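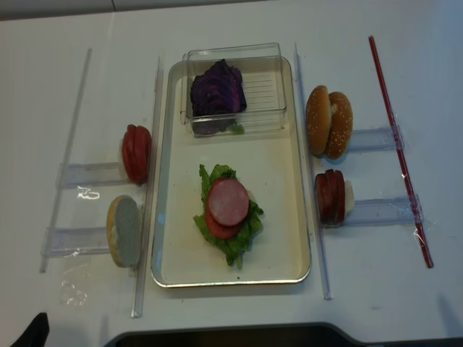 Sandwich station on a white worktop: tray in the middle, sliced fillings stood on edge in clear holders.

Laying out a sandwich station

Most of the time lost in making sandwiches goes on peeling slices apart and looking for the next item. A fixed layout removes both delays. The notes below assume one person working at a worktop 900 mm high and a single tray as the building area.

1. Place the tray first
Set a rimmed metal tray lengthwise, short side facing you, and put everything else in relation to it. A pale interior shows up crumbs and tomato juice. The front half is for building. The back half takes one container for the item used least, in this case a wedge of purple cabbage.

Choose a container with a ridged floor. Washed leaves shed water for some time after they have been drained, and the ridges keep them clear of it. Push the wedge to one side so that a hand can get in beside it.

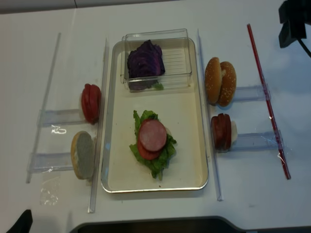 Lining the container with kitchen paper is worthwhile if the cabbage has been cut for more than a couple of hours. Change the paper when it feels damp. Cut faces dry out at room temperature, so keep a lid on between batches.

2. Stand slices on edge
Flat piles of tomato stick together under their own weight. Stood on edge against a ledge, the slices can be taken singly by the rim. The same applies to sausage. Clear acrylic is suitable for the ledges: it wipes clean and the level of stock can be read through it. The Stirkico offcut packs contain enough for two pairs, one each side of the tray. Kivi brackets are an alternative but have a square inside corner, and that corner collects seeds.

Fix ledges down with clear tape and renew it after each wash. Tape that has lifted at one end should be replaced, not pressed back.

3. Build from the leaf up
Lettuce goes down first, ruffled edges outwards, then tomato, then the round of meat. Pat the tomato before it goes on. Trim a long stem before building – it tips the stack when the bread is added. 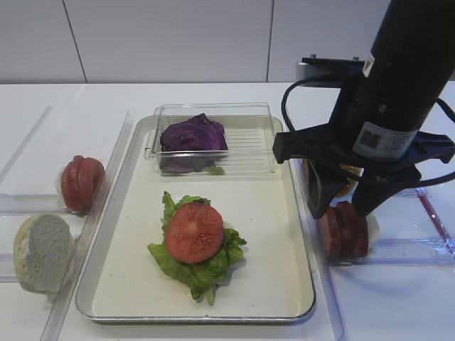

4. Handle the bun last
Keep sesame buns upright with the halves together until needed. Grip them low on the sides. Pressure on the dome dislodges the seeds and cracks the crust, particularly with day-old bread.

Cooked meats should be out of the refrigerator for no longer than about 30 minutes in a warm kitchen. Bring out small amounts and refill. A paper napkin under the slices takes up surface fat and saves a wipe-down. 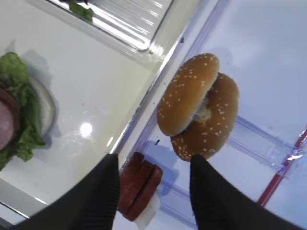
5. Clearing down
Lift the tray away first and empty it. Wash acrylic in warm water with a soft cloth; scouring pads and spirit cleaners will cloud it. Hullano trays may go in the dishwasher, though the rim should be dried by hand.

Celstead Kitchen Notes, June 13, 2018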